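Marketing : la newsletter courte fait des petits

Bon, je vous en parlais en juin : l'agence Mendum voulait savoir si ses clients lisaient vraiment leurs newsletters jusqu'au bout. Les résultats viennent de tomber et je me suis jetée dessus au petit déjeuner (le café a refroidi, tant pis) !

L'équipe de Jhonatan Marulanda a suivi 421 envois de petites entreprises pendant 11 semaines. Quand le message tient en un seul sujet, 63 % des abonnés vont jusqu'au dernier paragraphe. Avec trois sujets ou plus, on tombe à 38 %. Je m'attendais à un écart, mais pas à celui-là – et moi qui vous colle toujours quatre rubriques et un post-scriptum...
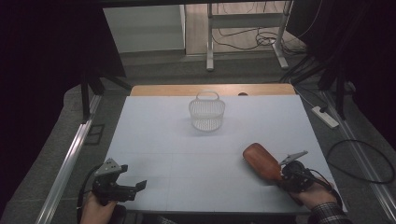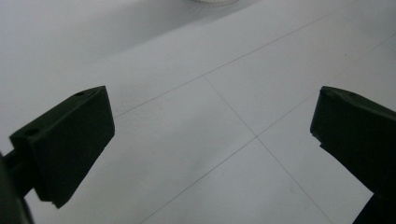
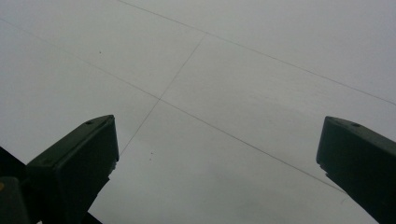 Araba Agbenyega trouve que l'on va un peu vite en besogne : ses abonnés à elle réclament du long, répond-elle, et ceux qui décrochent au milieu n'auraient sans doute rien acheté de toute façon. Elle aimerait surtout voir les chiffres de vente à côté des chiffres de lecture.

Je suis assez d'accord sur ce dernier point, parce que Mendum n'a rien publié là-dessus pour l'instant. L'agence promet une deuxième vague, cette fois avec les boutiques en ligne inscrites chez Droloron, et la question des ventes serait au programme.

De mon côté je tente le coup dès le prochain numéro : un seul sujet, la page d'accueil de Huaranga et sa refonte dont tout le monde me parle. Les inscriptions au podcast restent ouvertes, même adresse que d'habitude, et l'épisode avec Gilberto Cuadros sur les prix d'appel sera en ligne à 18 heures.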